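Cuaderno de laboratorio — Jornada de demostración, Varneck
8 de julio de 2022

Se recibió en el taller a la delegación de Itaseo, junto con representantes de Gullden. La visita había sido acordada en mayo y tuvo una duración de 90 minutos. El programa comprendía una presentación del proyecto Slaoui y una demostración de manejo de tejidos con pinzas manuales.

Para la demostración se empleó una prenda azul marino con un dibujo blanco de espina de pescado. El operador la sostuvo con ambas pinzas sobre la cesta verde oliva, en la mesa de trabajo. 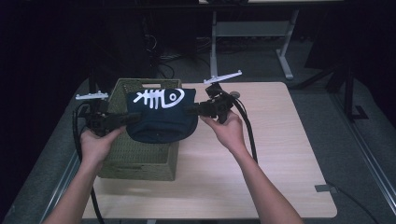 Desde Gullden se preguntó si el mismo procedimiento serviría para toallas de hotel, que pesan bastante más y llegan apiladas; a su juicio, la separación de la primera pieza es lo que hoy les ocupa más tiempo.

Se respondió que las toallas no figuran en el plan actual. Queda anotada la consulta para la próxima revisión de Slaoui — convendría solicitar a Gullden ocho piezas de muestra antes de comprometer un plazo.

A continuación se expuso la cuestión de la apertura de los dedos. Con tejidos doblados, el grosor del pliegue obliga a aproximarse con los dedos bien separados y a decidir por qué lado se toma la tela.
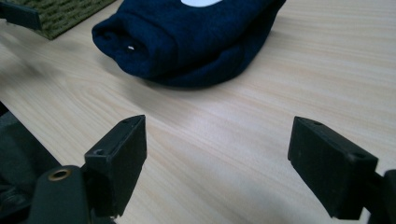
El criterio vigente es tomar el pliegue exterior y evitar el borde suelto, que tiende a escaparse al levantar. Itaseo solicitó el protocolo por escrito; se enviará la versión 17, sin los anexos.

Pendiente:
Revisar la fijación de los marcadores blancos.
Reservar alrededor de 40 minutos para preguntas en la próxima visita.
Remitir a Gullden la ficha de materiales.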